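Re: [homedrinks] Damson gin, how long is too long?
From: Kartini Tambunan
To: the homedrinks list
May 2019

Hello all,

Sorry to be slow, I wanted to taste mine again before I answered (a hardship, as you can imagine).

Gareth wrote:
> I've got a big jar of damson gin under the stairs that I started in the
> autumn before last and then completely forgot. The fruit is still in it.
> It has gone a lovely dark colour but there is a sort of marzipan taste
> which I don't remember from the last lot. Have I left it too long? Is
> it worth saving? And does anybody strain through anything better than
> a coffee paper, because those take me all evening.
> Second thing, has anyone tried putting plum or damson spirit into a
> small cask? I have been offered one and don't know what I'd do with it.

Gareth, the marzipan is the stones. I love a bit of it and my sister can't stand it, so it depends who you are pouring for! I'd get the fruit out now, though. After that long it has given you everything nice it had, and whatever comes out from here is going to be more stone and a sort of dry, tea-like edge. I used to leave mine in until I remembered it, and these days I take the fruit out after 3 months and let the gin sit on its own in the dark. That second sit is where it gets good. The sharpness drops back and you start to get baked plum and a bit of clove, even when no clove has been anywhere near it.

For straining: don't start with the paper. Pour it through a kitchen sieve, then through a clean old cotton tea towel that you've scalded first, then leave it standing in a tall jar for a week so the fine stuff sinks. Siphon off the top and only the last cloudy inch has to go through coffee papers. My last batch took me less time than the washing up did. Please don't squeeze the cloth, however tempting it is, you'll be back to mud.

If it tastes thin or too almondy once it's clear, blend it. I had a disappointing jar from February last year, made with frozen fruit, all scent and no middle, and I put it together with a much sweeter sloe one and I was amazed. Try it in small glasses first and write down what you did (I didn't, and I've been trying to find my way back to it ever since).

Now, casks! I am so glad you asked. I got one of the little Bullel ones, 7 litres, and it has been the most fun I've had with drinks in years. They come dry and they leak like anything to begin with, so fill it with water and keep topping it up until it holds. Mine took a few days. Then I did something a cider maker called Ismail suggested on the old board, and put cheap sweet sherry in it for around 9 weeks before any gin went near it. The sherry came out tasting of pencils and went into trifles. The damson gin that followed was superb: raisins, walnut skin, a bit of burnt sugar at the back.

Small casks work fast, so taste every week. I left my second filling for 7 weeks and that was a fortnight too many, it was all wood and I had to blend it out. You'll lose a fair amount into the air as well, so keep some back in a bottle for topping up. And keep it somewhere cool. Under the stairs would be perfect if there isn't a hot pipe in there.

Whoever was asking about Ketska before Easter, the plum brandy from the Huviris people: yes, I have tried it, and yes, get some if you see it. It's drier than I expected, with a lovely greengage smell and a long peppery finish. I had it next to a bit of hard sheep's cheese and went quite silly over it. I wouldn't mix it with anything. My cousin put it in a hot toddy and said that was good too, so there we are.

Gareth, do tell us how the jar comes out once you've strained it, and if you decide against the cask I know at least one person who would drive over for it. (Me.)
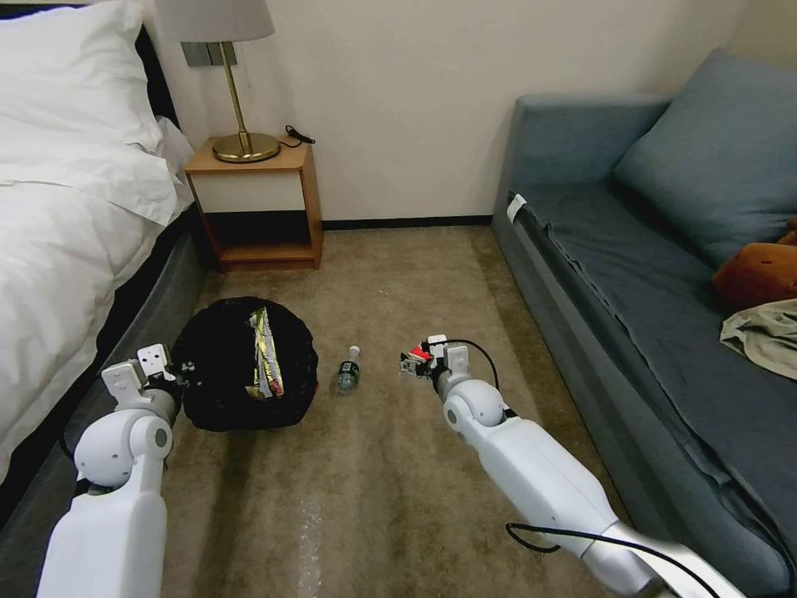
One more thing on the fruit, don't throw it out! Stone the damsons, which is a horrible sticky job, and simmer the flesh with a little sugar and some orange peel until it's thick. It keeps well in the fridge and it's wonderful with cold pork or stirred into a crumble. I've also pushed it through a sieve and set it as a sort of cheese, though that one needed far more sugar than I'd guessed and I had to boil it twice.

All the best,
Kartini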